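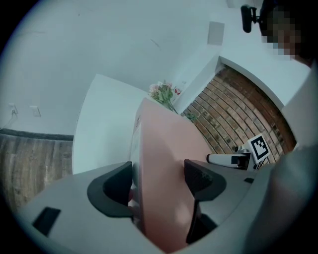
The hand-held gripper with a pale pink board between its fingers.

Grip Faults and the Slipping Board: Frequently Asked Questions

Last updated 16 Jan 2026 by Dilani Begum, Galang tools bench

What went wrong?
The Galang hand-held gripper let go of things it had been told to keep. Flat boards went first, usually corner down, usually onto the wood floor. The trigger lock said closed, the status light said closed, and the board said otherwise.

Was anybody hurt?
One bruised foot, mine. I was in sneakers, which the safety sheet had advised against in a paragraph I wrote.

How often did it happen?
We logged 1,080 grips in the first round and 27 of them ended in a drop. Management called this a small percentage. Management was sitting down at the time.

So what was the cause?
A spring in the trigger lock, supplied under the name Orkell. After a long session it relaxes just enough for the fingers to back off by the width of a fingernail. Round objects don't care much, as the hooked fingers still cup them. A flat board held edge-on has nothing to settle into, so it goes.

Why didn't the software catch it?
Zutetti, our logging program, reads the position of the trigger. The trigger never moved. From where Zutetti sits, every one of those drops was a perfect hold. We have asked it to be less confident.

Can I keep using a gripper with the old spring?
For soft, light things under knee height, yes. For boards, glass, or anything you'd have to explain to somebody, no. If your serial tag has a yellow dot, you already have the new spring and can skip to the part about shoes.

How do I test mine?
Clamp a flat board upright, lock the trigger, and hold the tool level for 14 minutes. Keep it over a mat and keep your feet out from under it. If the board tilts, slides or leaves, the spring is done. Please don't help it by squeezing the trigger. We can tell from the log, and it makes the meeting awkward.

My board tilted but didn't fall. Is that a pass?
No. People ask this one a lot.

What about tape on the fingers?
Tape works until it peels, then you have a slipping board and a sticky one. The Rendusier shop sent back a gripper with so much tape on it that the fingers no longer closed. Technically it had stopped dropping things.

How long does the repair take?
Allow 20 minutes with the small hex key and good light. The spring is under tension and will travel, so wear safety glasses and open the body over a tray. The first one I took out is still somewhere in the building.

What shoes?
Closed toe, hard cap. See above.

When will the software be fixed?
The next Zutetti release is planned for March and will compare finger position with trigger position. Until then, watch the board instead of the light.

I had a drop that isn't covered here. Who do I tell?
Fill in the fault form at the bench and write down what you were holding, how long you'd had it, and which way it fell. "Down" has been used already.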